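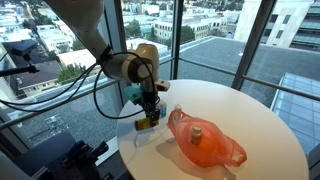 Skana mesh pouch, orange, small size. Bought to replace the zip cases I used to keep bits and pieces in on the desk and in a travel bag.

I have had mine since December and it gets opened most days. It holds small bottles, spare batteries, a lip balm and a charging lead. The material is thin and lets light through, so you can usually make out what is inside without tipping it all out. Paler things are harder to spot once the pouch is bunched up.

It weighs next to nothing and folds flat into a coat pocket. The loop is long enough to go over a door hook. I paid 12 pounds, and the larger one was 30, which seems steep for the same thing with more room in it.

Batteries are the weak point. A heavy cell slides to the mouth of the pouch and comes out if you don't pull it shut — I have picked a few off the floor. Small boxes are awkward too, and I now leave those on the table.
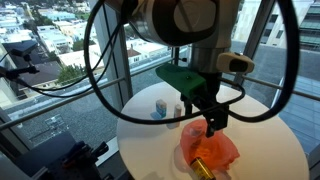

Colours

Skana sells it in five colours. Orange is easy to find in a dark rucksack, and it hides marks better than I expected. On a white table it shows up straight away.
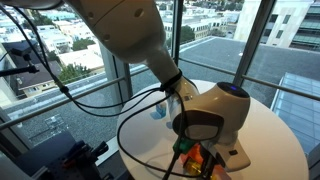 It washes in the sink with a drop of washing-up liquid and was dry by the next morning. The stitching at the base has started to fray on one side, but it still holds. Four out of five, and I would buy the small one again.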